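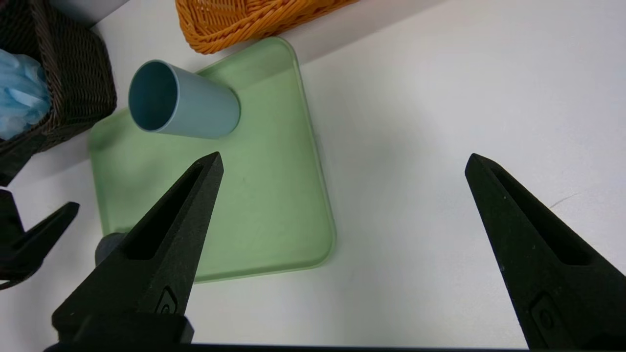 The tray with the blue tumbler on its side, on the white table. The orange wicker basket is just behind.

Bulholm square tray: review
By the household desk, Bickerstaff Home Review
Mon 4 February

The Bulholm is a small square plastic tray with rounded corners and a raised rim. It is sold by Jastau in four colours, of which we bought the pale green. It is intended for drinks, for use as a drip tray beside the sink, or for keeping small items together on a desk. We used it for all of these between May and the new year. Two were bought at the normal shelf price and neither was supplied by the maker.

Weight and stiffness

Our kitchen scale gave 387 g for the first tray. The second was slightly lighter, by less than the scale can be trusted to show. That is heavy for a plastic tray of this size. The weight is mostly useful. The tray stays put when a full cup is set down near one side, and it does not skid when wiped with one hand. Carried by two opposite corners with a full jug in the middle, it bows a little but does not twist.

Floor

The inside is flat, with no ribs, rings or non-slip mat. The flat floor wipes clean in one pass and there is nowhere for crumbs to lodge except the angle at the foot of the rim, where a cloth over a fingertip is needed. The drawback is grip. A dry cup with a smooth base starts to slide at a modest tilt, and a wet one sooner. Anyone carrying drinks upstairs should put a folded cloth under them. The Sernerix tray we reviewed previously has a rubbery insert which holds much better, but the insert lifts at the edges and has to be taken out for washing.

Rim

The rim is slightly translucent and reads a shade darker than the floor. It is high enough to stop a tumbler rolling off when it is laid down to drain, which is how ours spends most of its time. It is also high enough to hold a small spill: we poured in 40 ml of water and walked the length of the kitchen without losing any. A full cup knocked over in a hurry will go over the side.

The top edge is smooth, with no moulding flash on either sample. It is comfortable to hold with bare hands. With wet hands it is less secure, and a small lip turned outwards would help.

Stains and wear

Tea left overnight came off with washing-up liquid. Turmeric did not, and left a yellow patch that faded over several weeks without going completely. Beetroot juice wiped off. The floor has picked up fine scratches from mugs with unglazed feet, visible only at a low angle. The rim is unmarked.

Both trays went through the dishwasher on the top rack once or twice a week. There was no warping that we could measure with a steel rule across the diagonals. The colour has not shifted noticeably.

Storage

The trays nest, but only just. The sides are close to upright, so the second sits well proud of the first and a stack takes more shelf height than it should. Stored on edge, one tray fits in the gap beside most bread bins.

Verdict

A sound, plain tray that cleans easily and stays flat. The slippery floor is the main fault and the poor nesting is a lesser one. Recommended for a worktop or desk. For carrying drinks any distance, the Sernerix is the better choice despite its insert.

Rating: 7/10

Last updated: wording of the stain section corrected; rating unchanged.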